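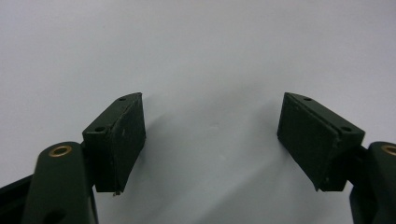

Fig. 1. Two dark green gripper fingers against a pale surface.

Popular Music Since the Seventies
Session 4: The long song, and how to listen to one
Notes by Gráinne Ó Conaill

Last time we left the pop single at three minutes and a fade. In this session we look at people who felt that three minutes was barely enough to tune the mellotron.

Set listening (before the seminar, please, not during it)
Duggan, "Allgate", side one
Cluvell, "Vultow Suite", parts I to IV. Part V is a drum solo and may be taken as read.

1. Where the length comes from
A long track is usually built in one of two ways. Either several short songs are stitched together with linking passages, or one idea is repeated and altered until it has earned its keep. "Allgate" is the first kind. You can hear the joins, especially the organ chord that turns up whenever the band needs to change key and hasn't thought of a better way. The "Vultow Suite" is the second kind: a bass figure of seven beats, stated at the start and hardly ever absent after that.

2. Odd time signatures
Count along with the bass in part I. Most of you will get seven. If you get eight, you are adding a polite little rest at the end, as the drummer does in part III -- listen for the hi-hat. Seven is normally felt as four plus three. Try clapping only the first beat of each group, quietly if you live in halls.

3. The returning theme
Both records bring back their opening tune near the close, slower and louder. Reviewers of the period called this "symphonic". It owes more to the hymn book. Compare the harmony under the tune at each appearance and note which chord has been swapped.

4. Who bought it
Duggan's first pressing was 700 copies, of which 200 went to the singer's relations. The reissue sold 812 in its first month, almost all by post. Keep these figures in mind when you read that the style "swept the nation".

Written task
Draw a timeline of either piece, marking changes of key, metre and lead instrument. One side of paper. Hand it in by 10 on the morning of the seminar, to the tray outside my office. "Epic" is not a technical term and will be crossed out.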